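把水果放好：一场关于果盘、托盘和厨房台面的闲谈
讲稿备注（给自己看的版本，讲的时候可以随意发挥）

开场前先把水杯放到讲台左手边，上次放在右边，翻页的时候碰倒了。遥控器要试一下电池。灯不用全关，留后排的，不然听众容易困，下午两点这个时间本来就不占便宜。

【第一页：标题】

大家下午好，谢谢各位吃完午饭还愿意走过来坐下听我讲水果。我知道这个题目听上去有点小，门口的牌子上别的场次都是讲整屋收纳、讲衣帽间、讲怎么给三代同堂的房子重新分区，到我这儿变成了怎么放几个苹果。可是我做家庭整理这一行这些年，进过的厨房真不算少，每次一进门，我最先看的就是水果放在哪儿。水果放得舒服的人家，冰箱打开来多半也不会太吓人。这话不是什么科学结论，就是我个人的一点偏见，大家听听就好。

（这里停一下，等人坐定。后面进来的人请他们往前坐。）

先请大家在心里想一想，自己家的水果今天早上是什么样子。是在塑料袋里，袋口还打着结，搁在灶台旁边？还是在一个很漂亮的大碗里，上面的还不错，底下的已经好几天没人翻过了？举个手我看看，塑料袋的有多少？好，谢谢大家这么坦率，我家在四月份之前也是这样的。

【第二页：为什么大家都爱用大碗】

大碗好看，这个我得先承认。杂志上、样板间里，永远是一只大碗，水果堆成一座小山，最上面搭一串葡萄。我自己也买过，Bevano 的一只陶碗，很重，颜色特别好，买回来我高兴了一个星期。然后有一天我去拿橙子，手指头直接按进了下面一只桃子里。那个触感我到现在都记得，真是不想再来一次。

（讲到桃子的时候一般会有人笑，别急着往下讲。）

碗的麻烦在于它是有深度的。东西一层压一层，压在底下的看不见，看不见就会忘，忘了就会软。桃子、李子、熟一点的芒果，都很怕压。苹果硬，倒是不怕，可苹果偏偏又重，常常是它去压别人。所以我后来就跟来咨询的朋友讲，碗可以留着，放柠檬、放核桃、放钥匙都很好，日常吃的水果呢，咱们试试平着放。

【第三页：托盘】

平着放，最省事的办法就是一只矮边的托盘。我偏爱长方形的，圆的也不是不行，就是厨房台面大多是直边，圆盘子往墙角一靠，总会空出一块三角形的地方，慢慢地就会长出发票、皮筋和药盒。长方形的贴着墙放，严丝合缝，擦台面的时候整个端起来，一抹就完事了。

颜色我建议选深一点、素一点的。水果自己的颜色已经够热闹了，托盘安静一点，早上迷迷糊糊走进厨房，一眼就知道今天有什么可吃。边不要高，高了又变成碗了。

有一位听众去年问过我，托盘要不要垫东西。我的做法是垫一张厨房纸，每次补水果的时候换一张。讲究一点的可以用 Martens 那种薄棉布，洗了再用，就是记得要洗（这句话主要是说给我自己听的）。

【第四页：先摊开，再入盘】

这一步是我今天最想讲的，也是回家最容易跳过去的。水果买回来，不要从袋子里直接往托盘里倒。先在桌上摊开，一个一个放，中间留点空，让它们谁也别挨着谁。摊开以后，您自然就会去看：这个有没有磕碰，那个蒂是不是发黑，这只芒果今天能不能吃。平时在袋子里，我们是不会这样看水果的。

桌上可以铺一块垫子，颜色均匀、表面平滑的那种最好，水果放上去看得很清楚，也不容易滚。我先把图放出来，大家边看边听我说。

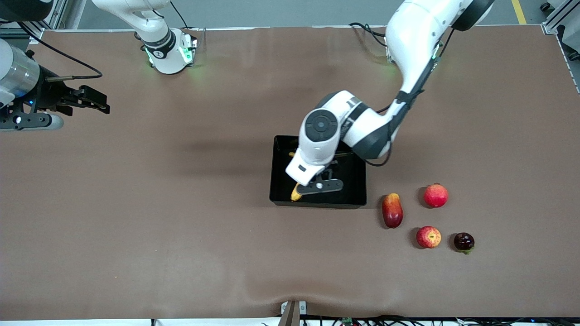
图：香蕉在黑色托盘里，芒果、苹果和深色李子样的水果还摊在棕色垫面上。

（图放着不要翻，讲完香蕉那一段再往下走。后排看不清的可以请他们看发的那张纸。）

大家看，香蕉单独占一只托盘。香蕉这个东西，我是一直主张给它单间的。它熟得快，又喜欢带着别人一块儿熟，跟它挨着放的水果常常会比您计划的早几天变软。所以您要是买了一把还带点青的牛油果，急着吃，那就请它去和香蕉住；要是不急，就让香蕉自己待着。家里地方小，摆不下两只托盘的，把香蕉挂起来也行，水槽旁边装一个小钩子就够了。

再看垫子上的这几样。那只芒果，下面红，往上慢慢过渡到黄，很多人一看红了就以为熟了，其实芒果不能光凭颜色判断，品种不一样，颜色也不一样。我的办法是拿在手心里轻轻握一握，像握小朋友的手那样，觉得它微微有一点让步，就差不多了。千万别用大拇指去戳，戳一下就是一个印子，第二天您自己看着也心疼。

苹果这边一大一小。我妈妈以前总是把大的留着待客，小的自己吃，我后来反过来，小的先切了给孩子带去学校，大的周末烤着吃。各家有各家的规矩，没有谁对谁错，只要在摊开的时候想好了，后面就不会有一只苹果在盘子角落里待到皱皮。

最边上颜色很深的那个，带一点点绿。这一类水果皮薄，我一般最后放，放在最外侧，伸手先碰到的就是它，自然也就先吃掉了。

【第五页：谁放里面，谁放外面】

顺着刚才的话，讲一下顺序。我自己的习惯特别简单，耐放的靠墙，不耐放的靠人。苹果、橙子在里头，桃子、李子在外头。补货的时候也一样，新买的往里放，旧的往外挪。超市理货就是这么干的，牛奶、面包都是这样，我们把人家的办法搬回家就行。

有人会问，那是不是要贴标签、写日期。我见过有人给每一只梨贴小圆点，我很佩服，真的，可我自己坚持了9天就放弃了。水果不是罐头，它熟没熟会自己告诉您，闻一闻，摸一摸，比看标签有意思多了。

还有一点，别放太满。托盘上的水果之间能放进一根手指，是比较舒服的距离。放满了又会往上摞，一摞起来，前面的功夫就白费了。我的原则是托盘放得下多少，这一周就买多少，多出来的先不买，附近的铺子又不会跑。

（如果时间紧，这里可以跳过超市那一段，直接进入清洗。）

【第六页：洗不洗】

这一页每次都会引起讨论，我今天尽量讲得和气一点。我的做法是吃之前再洗，不提前洗。提前洗了，表面的水要是没擦干，蒂的周围就容易坏，莓果类尤其明显。可是我也理解，家里有孩子放学回来抓起来就吃的，提前洗好确实让人放心。那就洗完以后用干布一个一个擦，擦到手摸上去不涩不滑，再摊在桌上晾一会儿，然后入盘。

擦水果这件事，我以前觉得很浪费时间，后来发现它挺让人安静的。打开收音机，慢慢擦，一个节目还没听完就擦好了。有位朋友说她把这个活儿交给了七岁的儿子，小朋友擦得比大人仔细，就是擦完苹果每只都要咬一口，这个我暂时没有解决办法。

【第七页：台面也要跟着收拾】

水果的位置定下来以后，大家会发现旁边的东西开始碍眼了。这是好事。我在 Incombe 做的那一期入户整理，方案里只写了一只果盘，结果主人家顺手把调料架、面包机和一堆过期的优惠券都理掉了，前后最多20分钟。您不用逼自己去收拾整个厨房，先给水果让出一块干净地方，别的会慢慢跟上来。

选位置的时候避开三个地方。灶台边上，热；窗台正中，晒；冰箱顶上，够不着，也最容易忘。我家现在放在餐桌靠里的那一头，吃完饭大家坐着聊天，手一伸就有，水果吃得比以前快多了，也不用我在后面追着喊。

托盘每周端起来擦一次，底下也擦。深色的托盘有一个小缺点，落了灰、干了水渍会比较显，拿湿布带过去就行，不要用钢丝球。

【第八页：几个常见的问题】

切开的怎么办？切开的就进冰箱了，盖好，当天或者第二天吃掉，不要再放回托盘上。

热带水果能不能冷藏？没熟的芒果和香蕉，我不太放冰箱，皮容易发黑，口感也会变差。熟透了又来不及吃的芒果，可以进去待一两天。

买多了呢？香蕉剥皮切段冻起来，打奶昔很好用。苹果可以煮成果泥，放一点肉桂。软了的李子加一点糖熬一熬，配酸奶，我觉得比新鲜的还香。

托盘要买多贵的？真的不用贵。Dostari 的店里有几款很朴素的，我用到现在也没坏，家里要是有闲着的茶盘、烤盘，先拿出来用一个星期，看看大小合不合适，再决定要不要买新的。

（问答留7分钟。话筒从右边开始传。如果有人问到果蝇，讲苹果醋加洗洁精的小碟子，放在托盘后面，晚上放早上倒。）

最后想请大家回去做一件很小的事。今晚做饭之前，把家里的水果都拿出来，在桌上摊开看一看，挑一个最该吃的，饭后就把它吃了。讲义在门口的桌子上，请大家自己取，有过敏食材方面问题的朋友可以散场以后来找我，我会在茶水间那边多待一会儿。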